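4.2 What happened to the donated goods after intake

Most of the writing on youth charities looks at money. Who gives, how often, what makes them stop. Goods in kind get a paragraph if they get anything, and yet for the four drop-in programs in our study they took up more staff hours than any other single task. So this section is about things. Coats, toys, school bags, bedding.

Quick recap of the sites. Hinlow is the oldest, runs an evening meal and a homework room for ages 11 to 17. Wako is a shelter with beds. Ballano is mostly job training, with a small supply closet that grew. Botix started as an after-school workshop and picked up a giving program later, mainly on request from parents. Budgets differ a lot and we don't compare them here, see section 3.

Intake was logged at all four from January on. Each site filled in a one-page sheet per delivery: source, type, condition, where it went. Sheets from Wako are patchy for the first weeks (shift change, the binder moved offices twice) and we left those weeks out of the totals. Dagim Araya did the second coding. Disagreements were talked through and settled case by case, most of them over what counts as "usable."

First finding, and the plainest. Across the sites 60 percent of items reached a young person or family within the same month. At Hinlow it was 80 percent. The gap is not explained by demand, since Wako and Ballano both reported longer request lists than Hinlow did. What Hinlow had was a sorting rule. Anything not on the current request list was turned away at the door, politely, with a printed sheet of what was needed instead. Staff at the other three said they would feel bad doing this. One shelter worker: "You take it because they drove all the way over." We heard versions of this many times.

Second, storage. Not a glamorous variable but it kept coming up. Ballano had a single closet and when it was full people stopped looking in it, so items at the back were in effect gone. Two coordinators there kept seperate lists of the contents and the lists did not match. At Wako the overflow went into a hallway until the fire inspection — after that, into a rented unit across town, for which the shelter paid 40 dollars a month out of the general fund. The donors of course never see that cost. We think it should show up in annual reports and it does not, in any of the reports we read.

Third, the match between what is given and who is served. Donors picture small children. The programs mostly serve teenagers. Toys arrived steadily at all four sites, even at Ballano where the youngest participant on the books was 16. Teen items (deodorant, bus passes, work shoes, phone chargers) were on every request list and came in rarely. Work shoes in particular. Several young people told us they had turned down a shift for want of the right shoes, and a coordinator at Ballano had started buying them herself and claiming it back later, sometimes.

Soft toys are worth a separate note as they fall between categories. Sheets coded them as toy, as bedding (Wako, once), and as "comfort," a label the night staff came up with. Younger siblings took most of them. But not all: older residents at Wako asked for them too, usually late and usually indirectly, for a cousin, for the bed. Staff handed them over without comment and told us this was the right way to do it. Condition rules varied. Hinlow wanted the label still attached so washing instructions could be checked, Wako washed everything hot regardless, Ballano and Botix had no written rule at the time of the study. 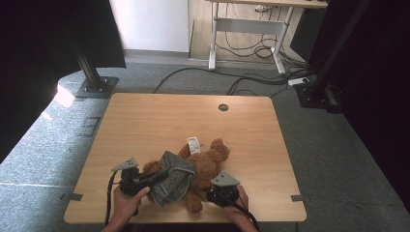
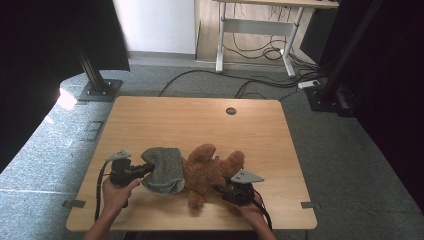

Figure 3. Wooden tabletop, two views. The first shows a brown plush bear with its care tag upright.

Some limits before moving on. Four sites, one region, less than a year of sheets. Staff knew we were reading the logs, and condition ratings drifted upward over the period, which could be better donations or could be kinder coding. We asked about this in the exit interviews and got both answers. Young people were interviewed only if they were 14 or over and wanted to be, so the younger siblings who recieved most of the toys are heard from second hand. Costs of staff time are estimated from rosters and are left for section 5, together with the question of whether turn-away sheets put donors off giving again.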